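In defence of the scratched table

I've gone right off perfect work tables. Ours at Godton is wide, black and glossy, and I spent most of August fussing over it with a cloth (I'd even priced up a new top, 127 quid!). Then I gave up, and I like it much better now. A table with marks on it is a table people use. Keep your baskets and bins up on a shelf, leave the middle clear, and let the scratches come. 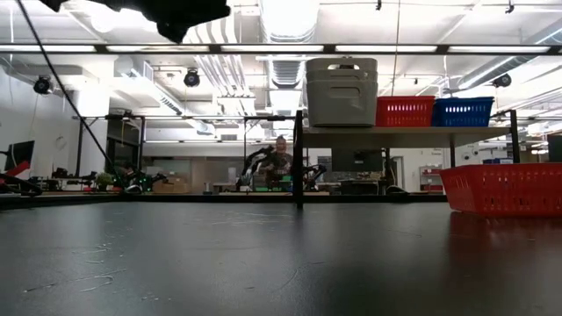

Scuffs on the left, big red basket on the right.

I'd say the same of any kitchen worktop. Wipe it down at 9 and leave the polish in the cupboard.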